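Buscar en el cuaderno... Buscar Borrar filtros

Cuaderno de taller. Celda de desmontaje de PC, diciembre

8:40. Otra vez la pinza de la muñeca. El informe que dejó Prokar dice «repetibilidad verificada» y no dice con qué carga, ni en qué postura, ni cuántas veces. Lo archivo donde los demás. Antes de tocar parámetros quiero revisar lo mecánico: los tornillos Allen de los eslabones, el juego en los nudillos y el estado de la superficie rugosa de las puntas. Llevamos casi 2.000 ciclos desde el último reapriete y no me creo que el fijador de roscas aguante lo que pone en el bote. 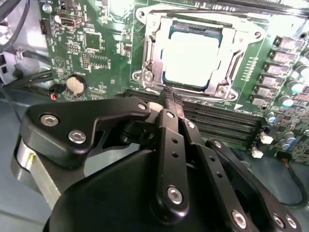
Subramaniam no lo ve así: según su nota al margen, el juego es de la brida y no de los dedos, y apretar los eslabones solo sirve para endurecer el movimiento y esconder el fallo otra semana. Puede ser. También dijo que el problema era el cable, y cambiamos el cable.

9:30. Par a los eslabones con la llave pequeña, cruzado, sin forzar. Encontré 3 tornillos que giraban un poco antes de llegar al tope. Eso no demuestra nada (no hay medida anterior con la que comparar), pero queda apuntado. La brida la dejo para después, a propósito: si toco las dos cosas a la vez no sabremos cuál era.

Ahora la referencia de la bandeja gris. El programa Emgate da por buena su posición en el banco y no vuelve a comprobarla. Mala idea: la bandeja es impresa y las lamas del banco no son un plano de metrología.

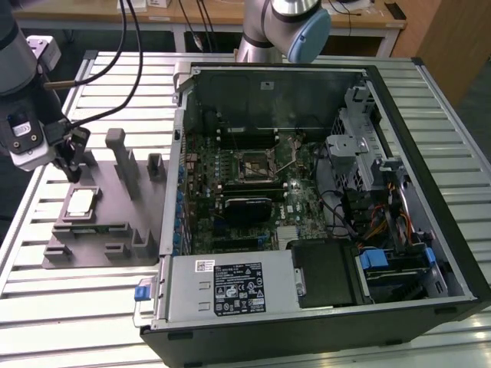
Propongo palpar el poste alto al empezar cada turno y guardar el valor en el registro, aunque sumemos tiempo de ciclo. Desde la oficina dirán que para eso está la cámara. La cámara se calibró una vez, con otra luz, y el archivo de calibración se llama «final_bueno_17». No hace falta añadir más.

11:15. Alturas de aproximación. En la zona de las ranuras de memoria bajé la velocidad a mano en el punto de entrada. El valor que venía en el programa era 700 y sospecho que alguien lo copió de otra celda sin mirar las unidades. Pendiente de preguntar; de momento lo dejo comentado en el código y no borrado.

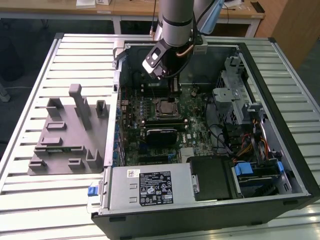
Tampoco me fío del límite de fuerza. Salta cuando quiere, y el registro solo guarda el último evento, así que si hay dos seguidos perdemos el primero. Pedido el cambio a Prokar por segunda vez. En la oferta hablaban de «precisión de Rolex»; yo me conformo con una marca de hora en cada parada.

Pendiente:
- Reapretar la brida y repetir la prueba con los mismos puntos.
- Limpiar las puntas con alcohol, sin disolvente fuerte.
- Mirar si el alojamiento cuadrado de la CPU tiene holgura en las esquinas.
- Copia del programa antes de que lo toque nadie.
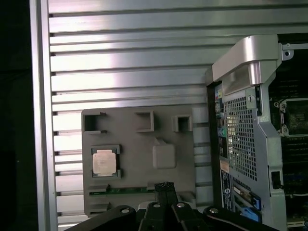
Bandeja gris con la CPU en su alojamiento, cámara de muñeca.

12:50. Paro aquí. La brida, por la tarde, y con la hoja de par delante.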